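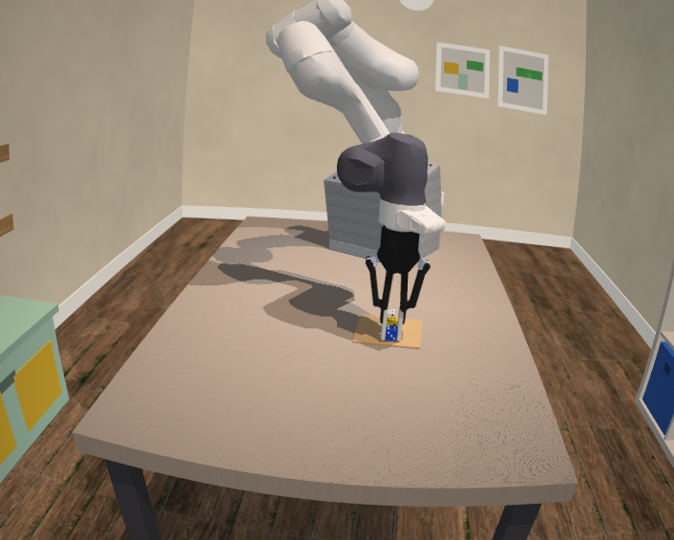 Arm over the table, small blue and yellow thing on the mat

Hi all,

On 25 May 2024 Bonifacio Goicoechea wrote:
> Did the Meireles baby really get named Verneo?
> My sister says it's a stage name.

Yes, really! It's on the birth announcement, and the proud dad (still the best left back Clutport ever had, fight me) says it was his grandfather's village. 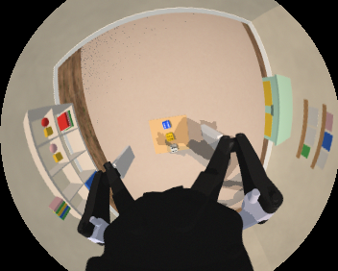
My guess was a sponsor, so I owe my wife a dinner – she called it straight away. The fan page got 2,742 comments, mostly people asking how to say it.
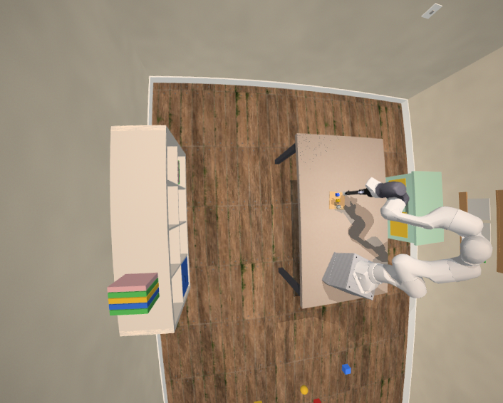 Bonifacio thinks the middle name, Kemivlow, is the weirder one, and I can't argue.

Other stuff from the week:

1. He's back at training in May, baby photos taped in his locker.

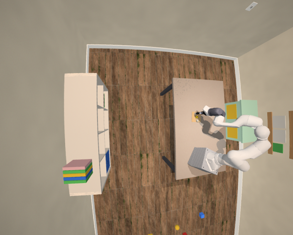 2. Shirts with the kid's name on them: 161 ordered so far, mine included.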